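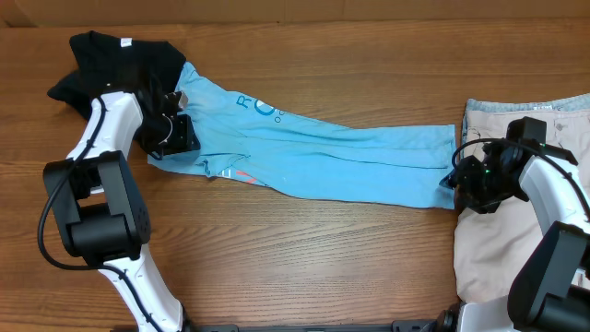 Figure 3. A light blue printed garment on a wooden tabletop, with folds running along its length.

4.2 Where creases form in stored clothing

We turn now to the part of the survey that surprised us most. The household diaries from Judton and Zemside were meant to tell us how long clothes stay in a drawer between wearings, and they do. But the people who kept them also wrote, often at great length, about creases! They told us which garments came out badly, which drawer was to blame, and who in the family had put them there. We had left one line on the form for remarks, and many diaries continued onto the back of the sheet and up the margins.

The full set holds 3,340 entries, each covering one garment on one day. Cotton knits make up the largest group, followed by woven shirts and school clothing. For every entry the diary keeper noted how the garment had been stored (hung, stacked flat, rolled, or pushed in wherever there was room) and gave it a crease score when it was taken out. The scoring card is reproduced in Appendix B.

Long folds like those in Figure 3 were scored separately from short, scattered wrinkles. The two behave very differently in the diaries. A long fold tends to follow a line somebody chose, and diary keepers were forgiving of it, even on a shirt meant for work. Scattered wrinkles bothered them far more. One entry from Zemside describes a blouse as "ruined until Monday," although its score was only one step worse than that of the shirt listed before it.

Storage method mattered, as expected, but drawer depth mattered more. In Judton, where older houses often have deep built-in chests, garments at the bottom of a stack scored worse than garments simply pushed into a shallow drawer. This is a lovely result, and we did not see it coming. It fits well with the pressure tests in Section 3, where a flat stack of 14 cotton garments left a sharper line in the lowest piece than any hand folding we tried.

Laundry day also left its mark on the record. Households that put clothes away on the day they were washed reported fewer scattered wrinkles than households that left them in a basket overnight. The difference was clear in both towns and held through the winter and into March, when the last diaries were collected. We cannot separate this from the habits of the people involved, who may be more careful in other ways as well. The Tunstall sample, which we added later, includes only 20 households and is too small to settle the matter, although it points the same way.

Printed garments deserve a short note of their own. Diary keepers often reported that a fold running across a print was harder to remove than one running across plain cloth. Our scoring card has no column for prints, so we can only work from the remarks. The Nastska fabric archive has kindly lent us a set of printed knits for the next round of pressure tests, and we are eager to get started on them. The archive's pieces have been stored flat between sheets of tissue, which gives us a very clean starting point.

Scores for hung garments are treated in Section 4.3, along with the question of shoulder marks.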